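Mugs on the Black Mat
Gallery, September
Text by Saron Moges

We have had a shelf of mugs in the back room at Gellgate for as long as I have worked here, and they have never been written up properly. This page is a start. The two shown were set out on the same bench, and more will be added as I get to them. The shelf list runs to 163 entries, including saucers and lids. Of those, 146 are drinking vessels of one kind or another.

Names given with each entry are the ones on our shelf list. They are not makers' names.

1. Steel mug (list name: Skirnden)

Stainless steel, brushed on the outside, with a small light gray handle. The bottom of the inside is brighter than the walls and throws back a good deal of light. There are water droplets on the black mat beside it, and a few smears and dried spots on the left half. Ibsa Abdella uses this one for tea when he is in early and says it holds up well to being knocked about. 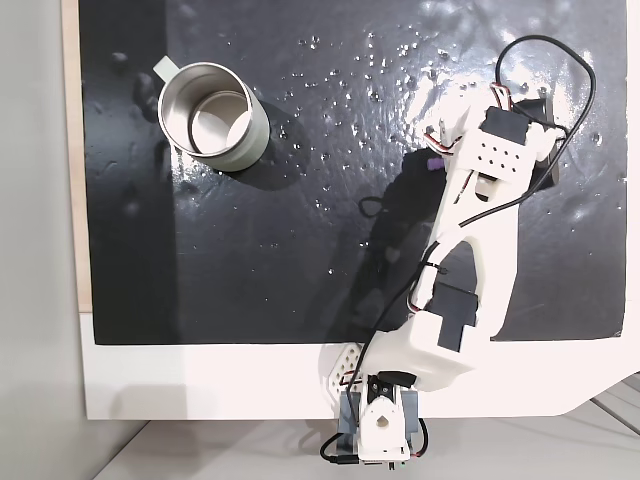 2. Green mug (list name: Gu)

Pale sage green, standing upright on the right side of the dark board. Gemechu Lencho brought it in with a box of kitchen things after he moved, and it went on the list the same afternoon. He had a second one in the same color, which stayed at his house. The green is softer than the one on our old Prurnenetti cups, and the two do not look good side by side on a shelf.
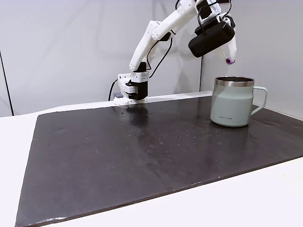

Notes on the list

Bereket Jemal keeps the paper copy and Gemechu Adugna keeps the typed one. Where they disagree, go by the paper copy. Mugs with chips are marked with a C and stay on the bottom shelf. Please rinse and dry anything you borrow before putting it back, and do not stack the steel ones inside each other.

Corrections to either entry can be left in the tray by the back room door.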